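Kondus Folding Table: Owner's Guide
Section 4. Setting Up for a Meal 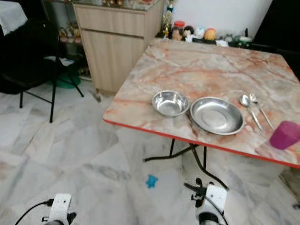

Figure 4-1. Table unfolded, with steel bowl, plate, spoon and fork, and a pink cup at the right.

By now you have the table out of its carton and have read the part about the leg lock in Section 3 (if you skipped it, please do go back, it is a short page and worth the trouble). What follows is how we like to lay a single place on the Kondus, whether it lives in your kitchen or only comes out when there is company. You are of course free to do it your own way!

4.1 Choosing a spot

1. Pick a level stretch of floor. Polished tile is lovely to look at and easy to mop, but the foot bars can slide on it, so wipe up any water or crumbs first.
2. Look over the floor for small toys and other odds and ends, and pick them up before anyone starts walking back and forth with plates.
3. Open the legs fully and set both foot bars down flat. Press on each corner of the top in turn. If one corner dips, move the table a little and try again.

CAUTION: Keep fingers clear of the place where the legs cross. Do not lift the table by its edge strip.

Note: You don't need to line the table up with the walls or the tile seams. Plenty of people set it at an angle so there is room to pull up a stool on every side.

4.2 Laying the place

4. Wipe the top with a soft damp cloth and dry it. The marble pattern has a gloss finish, and streaks will show up under a ceiling light.
5. Put the bowl down first, at the left. It is the natural home for soup or rice.
6. Set the plate next to the bowl. They can sit quite close, but leave a finger's width if the bowl is going to be full.
7. Lay the spoon and fork side by side to the right of the plate, spoon nearer the plate, handles toward the person eating.
8. Stand the cup upright, well in from the corner, before pouring anything.

CAUTION: The top is not a trivet. Pans straight from the stove will mark the finish. Use a thick mat, such as the Tomić cork mat (part 1507, sold separately).

Note: Stainless steel bowls heat up quickly when filled with soup. For small children, let the bowl stand a while before you bring them to the table.

4.3 Clearing and folding away

9. Take everything off the top, the cup included. It's an easy thing to forget when you are talking.
10. Wipe the top again, running the cloth along the red edge strip where crumbs like to collect.
11. Wait 2 minutes for the surface to dry, then fold the legs as shown in Section 3.
12. Store the table upright in a dry place, with nothing leaning on it.

Do not load the table beyond 60 pounds, and please do not sit on it, however sturdy it feels.

For replacement foot caps or edge strip, write to Irkorby Home Goods, Parts Desk, Skumbridge, and quote model 3457.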